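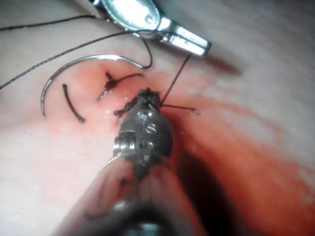
Page last changed: July

Omus Suturing Kit -- Frequently Asked Questions

What does the kit do?
It lets a surgical robot you already have practice stitching: picking up a curved needle, passing it, tying the knot. We love this stuff, and watching a first knot pulled snug is still a thrill!

What's in the box?
A wrist camera mount, the Omus software, 40 curved needles with black suture attached, and a printed guide by Krisztina Hegedűs.

Why put a camera so close?
Because thread is thin and likes to hide. From the wrist you get the jaws, the needle and the tails of a knot all in one view. The robot's own shaft blurs at the bottom of the picture, and you can mask that in settings.

Can I use a second instrument?
Yes, please do. Passing thread between two sets of jaws is the fun part -- and the hard part.

How many sample runs are included?
1,092, sorted by Ákos Borbély into 19 folders. Failed knots are in there too, and they're worth watching.

My knots come out loose. Help?
Shorten the tail first, then slow the final pull to 50 percent. If that doesn't do it, send the log to Vasanthi Gunawardena at the Villau office.

Is it for use on patients?
No. Practice and research only.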